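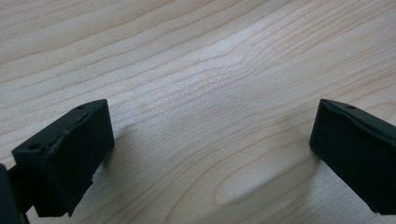

Mirstead College > Landscape History > Handouts

Week 2: Dating a building from its timber

Okay, a quick recap for anyone who missed the first session (you know who you are!). A tree in a climate with real winters puts on one ring a year. Wet year, fat ring. Dry year, skinny ring. Trees in the same area get much the same weather, so their rings make a matching pattern, a bit like a barcode, and we can slide a beam's pattern along a long local record until it fits.

I love this stuff, but it does go wrong. The big one is sapwood, the outer part of the trunk, which carpenters often trimmed off. If it's gone, all you get is a date the tree was still alive. You don't know when it was cut. The old granary at Prerkcombe had beams with 300 rings and not a scrap of bark, and I spent most of February grumbling over them.

Short sequences are the other headache. With 40 rings you can find a "match" almost anywhere you look, so please don't. I'm a lot happier with 100 or more. 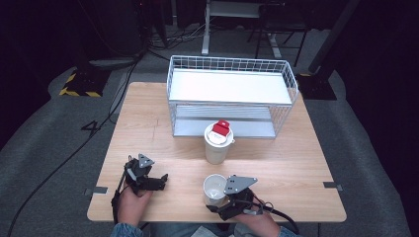 Ntombi Kekana asked whether a reused beam would fool us completely, and wouldn't every old barn be full of them? Yes and yes! Look for empty joints and peg holes that don't line up with anything, and always take samples from several timbers. If one beam comes out far older than the rest, I'd bet on reuse.

Boards are harder than beams, by the way. You want to see the end of the board, where the rings show edge-on. The flat face mostly gives you long loops and swirls, lovely to look at and hopeless to count.

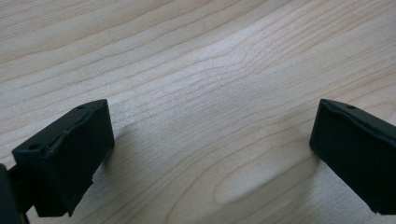
Fig. 3. Curving grain on the face of a pale tabletop.

For next time, read the Gajdoš chapter and bring a ruler.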